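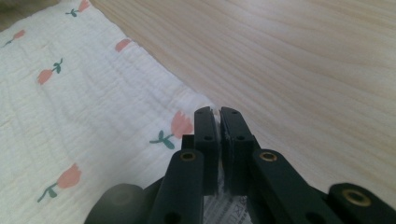 Ticket 3200 – Gurano gripper, false "object held"
Status: open, again
Site: Mastau bench, textiles

Symptom: gripper closes on nothing, reports a successful grasp, and carries the nothing to the bin with great care. 21 false grasps in the last 100 cycles.

Tried so far:
– Restarted controller. No change, but it felt like progress.
– Re-zeroed finger position. Fine until lunch, then back to 22 counts off closed.
– Swapped the cable, then swapped it back.

14:10 Zelammont support suggests "checking for debris." A thin sliver of anything between the fingertips will hold them open enough to pass the width check. Asked whether the width check could be less trusting. Was sent the manual.

15:40 Raised minimum width in the config. It now rejects thin film too, so the Nilsuwan job is on hold.

Next: wipe both inner faces, re-zero, run another 100.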